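Tips > Around the House > Floors and Clutter

Can a machine pick up the living room yet?
By Gintarė Sepp, November

Short answer: partly, and slowly. I get this question more than any other on the cleaning pages, usually from people with kids or a bad back. Vacuuming is solved well enough. What people want now is something that gets the cups, cans and bowls off the floor before the vacuum goes out.

Picking up one thing is the easy half. A bowl has a rim, and a rim is a good handle for two stiff fingers. The trouble starts with where to put it, and with everything else lying around the room.
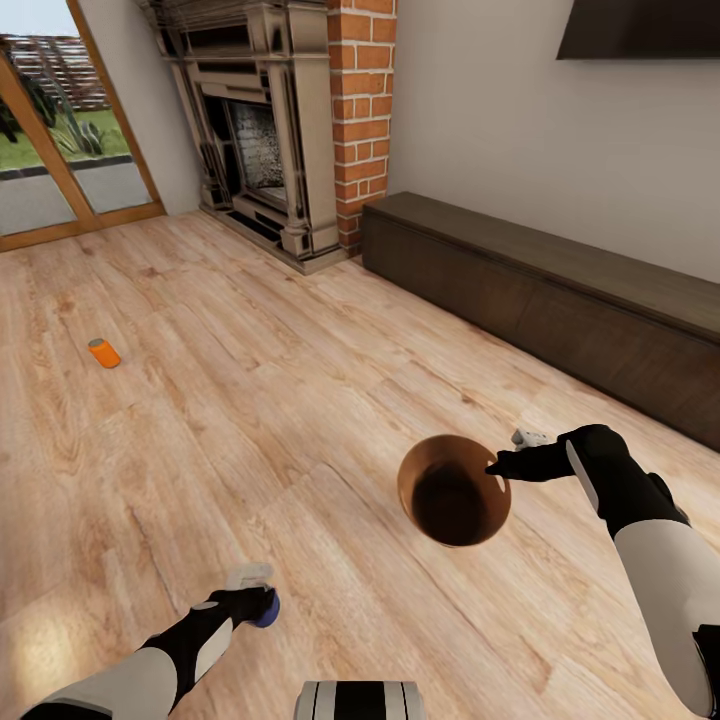 If you are setting up a room for any kind of floor machine, now or later, these are worth doing:

Keep a clear lane from the door to the sink. My test is a laundry basket carried in front of me. If I bump something, so will a machine.

Close the blinds partway in the late afternoon. Hard sun on a shiny floor bothers some cameras, and it fades the boards too.

Pick one drop-off spot and stick to it. A low bench or a tray on the floor works better than a crowded counter.

Leave thin plastic, paper plates and anything with a lid for yourself. Lids come off.

Hélder Abreu, who tests home equipment for Givia, kept a log of 236 pickups over the summer. Cans and bowls went fine for the most part. Forks flat on the floor were the worst, and he quit trying socks after 11 misses in a row. He also found that putting small things inside bigger ones saved trips, the same as it does when you clear a table by hand. 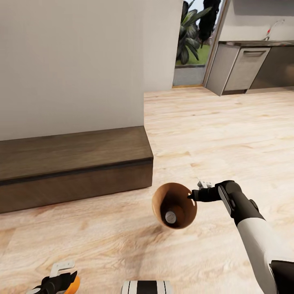
The catch with stacking is tipping. Anything loose in the bottom slides when the cup or bowl turns, so carry it mouth up and don't fill it past halfway. Empty liquids first. A can that looks finished often has a swallow left in it — rinse the sticky spot the same day or it will hold dirt.

As for time, I clear our living room in the evening in some 11 minutes, and nothing I have tried comes close to that. For now I would spend the money on a decent long-handled grabber and a bin with a wide mouth. If bending is the problem, hang the grabber by the door where you will use it. Check the rubber tips every few months and replace them when they go shiny.

Next up on this page: pet hair on stairs.

Last updated: November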